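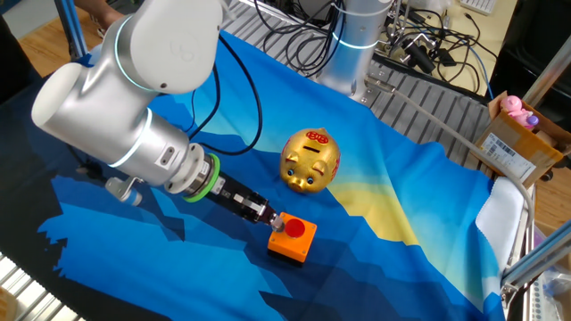
Getting the TV Room Ready for a New Season

By Tiina Räsänen

November is when most of the shows we follow come back, and it's also when I find out the remote has been dead since spring. These are the things I do at home before the premieres start, plus some that readers in Rakthorpe have sent in. None of it takes special equipment.

Cleaning the screen

Turn the TV off and let it cool down. A dark, cool screen shows smears much better than a lit one.

Use a dry microfiber cloth first. Go side to side from the top, without pressing. Most of what's on a TV screen is dust, and a dry cloth will get all of it. For fingerprints or whatever the dog left, dampen one corner of a second cloth with distilled water and go over the spot, then dry it with the first cloth.

Keep paper towels, glass cleaner and anything with ammonia or alcohol away from it. I used window spray on our old set and it had a cloudy patch in the lower left corner until the day we got rid of it. Don't spray anything directly at the screen either, even water. It runs down into the bottom edge.

The vents on the back need attention too. A soft paintbrush, one that has never seen paint, gets the dust loose. Hold the vacuum hose a few inches away while you brush.

Remote controls

Take the batteries out before you clean. Wipe the case with a cloth barely damp with rubbing alcohol, and run a cotton swab between the buttons. If a button sticks, a wooden toothpick worked around the edge usually brings up the crumb or the dried soda that's holding it.

White or green crust on the battery contacts comes off with a swab dipped in white vinegar. Wear gloves, let the contacts dry fully, then put in fresh batteries, two of the same brand and the same age. If the spring has rusted through, buy a replacement remote.

To find out whether a remote is sending a signal, point it at your phone's camera and press a key. On many phones a working infrared remote shows up as a small flickering light on the screen. Try the front camera if the back one shows nothing. Bluetooth and radio remotes won't show anything either way.

Lempi Räsänen, my mother-in-law, puts a dot of nail polish on the three keys she uses. Power is red, input is white, and mute is a purple that was on sale. She hasn't called us about the input since.

For the remotes that disappear, stick-on hook-and-loop strips on the side of the coffee table work well. Put the scratchy half on the table and the fuzzy half on the remote, or you'll be holding the scratchy half all evening.

Where to put the set

The middle of the screen should be level with your eyes when you're sitting down. Over the fireplace is too high for most people, and the heat isn't good for it. If it has to go there, use a bracket that tilts down, and hold a thermometer against the wall with the fire going before you drill anything. Check the number against the operating range in the TV's manual.

Sit in your usual spot in the evening with the screen off and see what's reflected in it. In our room it was the kitchen light and a brass lamp. Moving the lamp behind the set took care of one. The other needed the kitchen door closed.

A low lamp behind the TV is easier on the eyes than a pitch-dark room. Use a plain warm bulb, pointed at the wall.

Making dialogue easier to hear

This is the complaint I get most. Things to try before buying a speaker:

Look in the sound menu for a setting called speech, dialogue, clear voice or something similar.

Turn off any surround or "virtual" mode if you're only using the speakers in the TV.

Look for night mode, sometimes called volume leveling. It brings the explosions down and the whispering up.

Pull the set forward if it's pushed deep into a cabinet. Many TVs have speakers that fire down or back, and a shelf muffles them.

Put something soft in the room. A rug between the couch and the TV helped us more than I expected, and so did hanging heavier curtains on the bare wall side.

If you do buy a sound bar, measure the gap under the screen first. Eetu Halonen wrote to say he brought home a Manninen bar that stood 2 inches too tall and blocked the remote sensor. He ended up mounting it above the TV, upside down, and says it sounds fine there. I'd check the manual before trying that with yours.

Cables

Unplug everything, and take a photo of the back of the set before you do. Label both ends of each cable with a bit of masking tape folded over into a flag. Write what it goes to, such as "antenna" or "game console," and skip the number of the port, which will change.

Bread bag tags make decent labels for thin cables. Cardboard tubes from toilet paper hold the extra length of the thick ones, one cable per tube, standing upright in a shoebox.

Don't bundle power cords tightly together or coil them up while they're in use. Leave them loose behind the cabinet. And plug the power strip straight into the wall, never into a second strip.

A streaming box that keeps dropping out may just be hot. Ours, an Arkik, was sitting on top of the cable box. I moved it to its own shelf and it stopped quitting in the middle of episodes. Four stick-on felt feet underneath will let some air in if you don't have a shelf.

Recording and keeping track

If you have a DVR, go through the list now and clear it out. Ours was 79 percent full, nearly all of it baking contests that had already been watched. Set series recordings to "new episodes only" and add extra minutes at the end of anything that comes on after live sports.

Check the start time of each show again the week it returns. Networks move things by half an hour and a recording set by the clock will miss it. One set by series title normally won't.

We keep a paper chart on the fridge with the name of the show, the channel or service, and who in the house has to be there for it. The last column has prevented a lot of arguments. Grimovetti is marked for everyone, and if somebody's working late it waits.

Write down the renewal date of each subscription on the same sheet. If a show you signed up for runs 13 weeks and there's nothing else on that service you want, put the cancel date on there too.

Discs and old tapes

Wipe discs from the center straight out to the edge. Wiping in circles can leave a scratch that follows the track, and that's the kind a player has trouble with. A drop of dish soap in lukewarm water is fine for sticky ones. Dry with a lint-free cloth.

Library discs that skip will often play after a wash. If a disc has a crack at the hub, don't put it in the player at all.

Store tapes standing on end, like books, fully rewound, away from speakers and out of the attic. If you see white fuzz on the edge of the tape through the window, that's mold. Put it in a bag by itself and keep it out of your machine.

Snacks and the couch

Put a washable throw over the seat where the eating happens. I own two the same color so there's always one on.

For popcorn butter on upholstery, scrape off what you can, cover the spot with cornstarch, and leave it for an hour before you vacuum. Then use a drop of dish soap in cold water on a white cloth and blot. Test it somewhere hidden first, and look for the care tag under the cushion. If it has an S on it, water will leave a ring, so use a dry-cleaning solvent made for upholstery.

Muffin tins make good snack trays for kids. A 6-cup tin holds popcorn, grapes, crackers and so on, and it's harder to tip over than a bowl. Cut the grapes lengthwise for little ones.

Charoen Ongart sent this one for popcorn: shake the bowl, then tilt it and scoop from the top into a second bowl. The unpopped kernels stay behind in the first.

From readers

Ximena Rivadeneira keeps a clip-on book light at the end of the couch so she can knit through the dark scenes. She clips it low, on the arm, and points it at her lap.

Another reader asks whether it's all right to leave the TV plugged in during a thunderstorm. I unplug ours, and the antenna lead too. Do it before the storm gets close, and leave it all alone once there's lightning overhead.

Send tips for the next page by the end of the month. I'm looking for ways to get the squeak out of a recliner. I've tried candle wax on the wooden parts and silicone spray on the hinge, and it still squeaks on the way down.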